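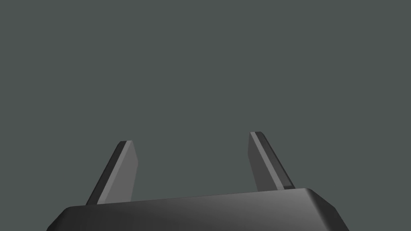 Mariama Darko asked before the rest of us had our coats off whether any of it was going to be real today, or whether we had come all the way out to Pridow to watch television.

Fair question. I had taken a vacation day for this. The Sokico open day was supposed to be the one where we finally saw the thing work, and the first hour was simulation on a wall screen. Two gray fingers, a gray background, nothing for them to pick up. The presenter said the software had been through 2,017 practice runs overnight. I wrote the number down and then wondered what I was supposed to do with it. Practice at what? He said "grasping" and moved on to the next slide.

I don't mind simulation. I understand you don't want to break a real arm finding out your math is bad. But I have been packing and shipping for long enough to know what boxes do. They sag, the tape lifts, somebody has put the label over the seam. I asked if the computer version had sagging boxes and was told that was "on the roadmap for September." So no.

Then the tour. Mikkelsen had sent people too, four of them in matching fleeces, and they got the front row at the safety fence — I suspect they're the customers with money. The real arm moved a crate from one table to another and back again. It did this nicely. It was also slow, and when Valdir Teixeira asked for the rate he got a speech on consistency. He asked a second time and the man said 40 an hour "in the current configuration." Valdir wrote that on the back of his visitor badge and showed it to me. Our worst day beats it with 2 people out sick.

Lunch was wraps. I ate the one with the egg and regretted it by the highway.

The afternoon was a talk on how the simulated gripper and the real one share the same controls, and I'll admit I got interested there. If they can try a new carton on the computer on Monday and have the arm handle it by Wednesday, that would be worth something to us. I asked to see that done with a carton I had in the trunk. They said they'd be glad to arrange a follow-up visit. The carton came home with me.

Mariama thinks we should wait a year. I think I agree, but I have to write it up for Momville by Friday and they will want a yes or a no. I have a page of notes and half of it is parking directions.

Filed under: Work, Days Out, Grumbling
3 comments · 1 share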